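Subject: Re: [raswood-textiles] towel exchange, dye lots and the October box
From: Kimie Kamata
To: raswood-textiles list

Quick one before work, sorry for the fragments. Replying to Chiyo inline further down but first the stuff people keep emailing me privately about.

The October box is closed. 18 sets in, that's the lot, I can't take more, the shelf at Yokoyama is full. If yours isn't packed yet hold on to it for the spring round. Please don't drop things off at the counter with a note, they get put with the lost property and then I have to go and argue for them.

Chiyo Kudo wrote:
> Hi all, three questions from me. One, I washed the Kedden cotton at the
> temp on the sheet and it came out a good bit smaller than the one I'd
> kept back. Is anyone else getting this or is it my machine? Two, are we
> still saying no fabric softener, even for the ones that are only for
> hands? Three, I have a pale green that I'd call mint but the swap list
> only has "sage" and "sea". Which do I put? I don't want somebody to ask
> for sage and get mine and be upset.
> Also I still have the big bag of offcuts from Flollov if anybody
> wants it. It's taking up the whole of the hall closet.
> Chiyo

OK so.

Shrinkage. Not your machine. I had the same with the Kedden, lost most of it in the first wash and then hardly anything after that. The sheet is old, it was written for the batch before, which was a tighter weave. What I do now is wash everything once before hemming, warm, tumble low, then cut. Yes it's a pain. Yes the raw edges fray like mad, run a zigzag down both ends first and it holds up fine. If you've already hemmed, leave it alone, just write "washed" and the finished size on the tag. People mostly want to know it'll fit over the rail.

And measure AFTER it's flat. Pat it out on a table, don't tug it, leave it a few minutes, then measure. I've had tags that were way out becuase somebody pulled it tight against the tape. Cotton terry gives you whatever number you want if you pull hard enough.

Softener. Still no. I know it feels nicer out of the dryer. It coats the loops and then the towel pushes water round your hands and doesn't soak it up, and whoever gets it thinks we've sent them a dud. Half a cup of white vinegar in the rinse if your water's hard. Not with bleach in the same load, please, ever. Wool balls if you have them.

Color. Mint! We'll just add it. The list was only ever what people had sent in the first year, it isn't holy. I'm putting "mint (pale)" between sage and sea. For reference, the shade I mean is this one, and if yours is a lot grayer than that then it's probably sage after all: 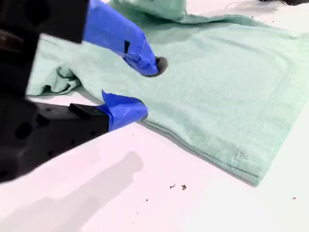

Pale mint, spread out on a white table.

Screens differ, I know, I know. Hold yours up against plain white paper by a window in the morning and decide. If you're stuck between two names put both on the tag with a slash, that's fine, I can sort it out at my end. What doesn't help is "greenish". We had five greenish last time and they were all different and one was blue.

While I'm on dye. Somebody asked about doing their own and whether it's allowed in the swap. Allowed, but:
- tag it HAND DYED in capitals
- wash it by itself until the water runs clear, and then once more
- no hand dyed in with whites in the same parcel, put it in its own bag

I'm not being fussy for the sake of it, we had a pink accident at Raswood two rounds ago and I was the one writing the apologies.

Sizes again, for the new people. Hand towels and guest towels only. No bath sheets, they eat the postage. Anything up to 150 grams goes in a flat mailer, over that it has to be boxed and you cover the difference. My kitchen scale says 124 for a plain Kedden hand towel with a double hem so you've got a bit of room for a label and a card, not for a jar of jam (you know who you are, it was delicious, it also leaked).

Max 2 per person in the spring round. I'd love to do more but the sorting took me two full evenings and most of a Saturday's worth of tea, and my dining table was out of action the whole time.

Hanging loops. Going back and forth on this. I think loop on the short side, in the middle, caught into the hem, not stitched on top afterwards. The stitched on top ones come off. Twill tape is good, ribbon looks pretty but slides. If somebody feels strongly about corners, say so on the list and not just to me.

Chiyo, the offcuts. Yes please!! If it's the waffle stuff I'll have the lot for dishcloths. If it's mostly terry then split it, I know at least one other person here was after some for cleaning rags. Could you bring it to Yokoyama when you come for your parcel? I'm there till 6:30 most evenings this month, use the side door, the front one sticks.

Still need from people:
- mailing addresses if you moved, I have two parcels with nowhere to go
- anyone who can lend a second label printer, mine prints faint now
- the tape measure with the red case, it's mine, no questions asked

New swap list goes up tonight or tomorow depending on how the day goes, with mint on it. Shout if I've left your color off.

Kimie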